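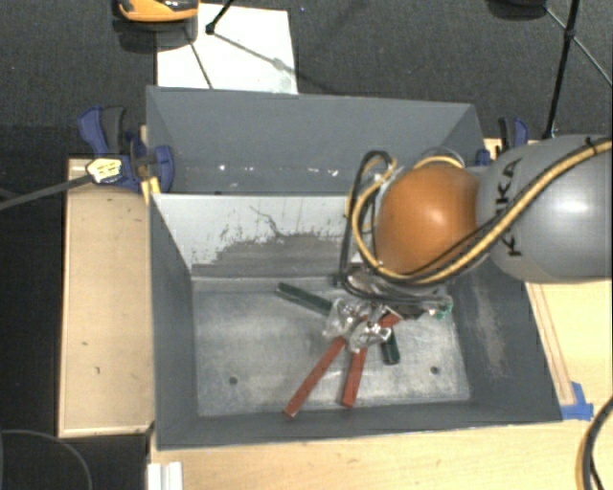 Mihret Tekleab

4. What the bin floor can tell us

Figure 4. Floor of a gray metal bin with red and dark green bars lying at different angles. The pale rubbed patches and the two small round dark holes are discussed in 4.2.

4.1 Why I ended up looking down

When I started this project I was sure the interesting part would be the labels. We had spent most of a winter arguing about labels (size, height, which side of the bin they should go on), and the first draft of this paper had a whole section on lettering that I was very fond of. Then I began going through the pictures and my own notes, and I kept writing down things about the floor of the bin and the bars lying on it. So the lettering section has shrunk to a paragraph in the appendix, and this one has grown.

The question is a simple one. If you keep long, narrow things in an open bin, in two colors, how do people find the color they want, and what does the bin do to help or get in the way? Plenty has been written about shelves and racks. Open bins get treated as a place where sorting has already failed, which I think is unfair to bins. At Hestell, where we did the work, the people on the floor like them. You can toss a bar in from a step away and you can see at a glance that there's something left. Wahyudi Nugroho, my co-author on the earlier report, calls the racks "the museum".

We followed 16 bins over one stretch of ordinary use. In that time we logged 1,800 returns, a return being one bar put back by one person, whatever state the bin was in when they got there. Of those, 1,363 landed in the bin they were supposed to land in. I had guessed lower! Kartini Kusuma had guessed higher and still brings it up. Either way, a bit over three quarters came out right with no checking and no sorting tray, and I take that as a decent starting point for a system that is mostly a big metal box.

4.2 The floor as a background

Look at the floor in Figure 4. It's lighter than the left wall, a silvery gray, and it has gone cloudy with scuffs and rubbed patches. I asked people early on whether they would want the floors repainted, expecting an easy yes, and got a lot of shrugging. Then I tried finding bars myself against a freshly painted dark panel and against a worn one, and I understood the shrugging. Dark green on dark gray is hard work. Dark green on that pale, beaten-up silver is fine. Red doesn't much care what you put behind it.

That small point changed how I read the log. Nearly all the complaints we wrote down about "can't find a green" came from bins with darker floors, and in our set the darker floors were the newer ones. The worn bins did better on this, and I had put them in the plan as the bad examples. (Izzati Sumampouw had warned me about choosing bad examples before looking at anything. She was right and I have told her so.)

I should be careful here. We never measured how light or dark any floor was with an instrument. I sorted the floors into "pale", "middling" and "dark" by eye, and then Sulastri Kusuma sorted them again without seeing my list. We agreed on the pale ones and the dark ones and had a long, friendly argument about the middling ones, which I ended up leaving out of the comparison. A reader who wants a proper number for brightness won't find it in this paper.

The small round holes deserve a mention too. The figure has two of them, one toward the lower left and one toward the lower right, and I used holes like these as landmarks all through the coding. A bin floor has very few features. Scuffs look alike from one picture to the next, and if you're trying to say where a bar is lying, "near the scuff" is no help at all. "By the right-hand hole" is. I'd suggest anybody doing similar work pick out such fixed points on the first day. I picked mine out after I had already coded a good chunk of the material, and then went back and did that chunk over, in November, with a cold.

4.3 Crossed, fanned and parallel

Bars don't lie in a bin the way I had drawn them. My drawings had neat stacks. What we got, over and over, was a spread of angles. In Figure 4 the longer of the two red sections at the front slants toward the lower left, and the shorter one beside it runs much closer to straight down. A green section comes in diagonally from the upper left. Another green one points down and stops on the floor next to the shorter red. I would call this fanned, and it's the pattern I have come to like best.

For coding I used three words. Parallel means the bars run near enough the same way. Fanned means they point in different directions with enough floor between them that you can follow each one along a fair part of its length. Crossed means they lie over one another so that you can't tell, without moving something, which end belongs to which bar. The line between fanned and crossed is a matter of judgment. Sulastri and I had our worst disagreements there, and the rule we settled on (if you can point to one clear end of a bar and trace back from it, call it fanned) is a rule of thumb and no more.

I had expected parallel bins to be the easy ones. For a bin holding one color they are. As soon as both colors are in there together, parallel gets awkward. The bars snug up side by side, a green tucks itself in along a red, and people come away with two when they wanted one. We have several log lines that just read "took both, put one back". Putting one back counts as a return, of course, so a tightly packed parallel bin makes extra work and extra entries, and that muddied the count for a while until we started marking those lines separately.

Fanned bins were slower to look over and quicker to take from. That's my impression from standing there, and the log points the same way, though the log only has times for a part of the material and I don't want to lean on it too hard. Crossed bins were slow at everything. People gave them a shake first. The shake has no column in the log and I wish it did, as I came to see it as the clearest sign that a bin was past its useful fill.

4.4 The front wall

One of the red sections in the figure ends close to the front wall, and I want to stay on that for a moment. A bar end near a wall is a nuisance. There's less space for getting hold of it there than out on the open floor, and a person reaching in from the front has to bend the wrist back to get at it. So the bars near the front wall tended to be left until last, and the middle of the bin got emptied first and filled first. You can guess what happens next – the front row ages. In one bin we found bars along the front wall that Wahyudi swore had been there since before he started.

Does the slope of the walls help? The left wall in the figure is plain and dark and slopes inward, and my hunch was that a sloping wall would keep bars from standing up in the corner. I can't show it. We only had a few bins with straight walls to compare against, and they were smaller bins, so the comparison falls apart. I mention the hunch so that somebody with a better mix of bins can have a go at it.

We did try one cheap fix for the front row. For part of the study I asked people to toss returns toward the back wall. This worked nicely for a short time and then everyone forgot, me included. I put up a sign. The sign fell into a bin. I have kept this out of the results table, but it belongs in the paper somewhere, and so it's going in here.

4.5 Color, and what people call it

A last thing before the results proper. We had written "red" and "green" on every form and it never crossed my mind that this could go wrong. But the green is a dark one, and in a dim corner late in the afternoon some of our people called it black. A visitor from Menon, who was kind enough to try the task, called it "the gray ones" twice in a row, in a bin with a dark floor. When she moved over to a pale-floored bin she said "oh, green" and laughed. I changed the forms after that to "red" and "the other one", which made everyone happy and made my coding sheet look very silly.

If I were setting this up again at the Birnidura site, I'd keep the red and swap the dark green for something lighter, and I would keep the old floors exactly as they are. Kartini would keep both colors and change the lamps. We haven't settled this between us, and the data we have can't settle it for us, so section 5 gives the counts split by floor and by color and leaves the lamps alone. The split by fill level is in the appendix, after the paragraph on lettering.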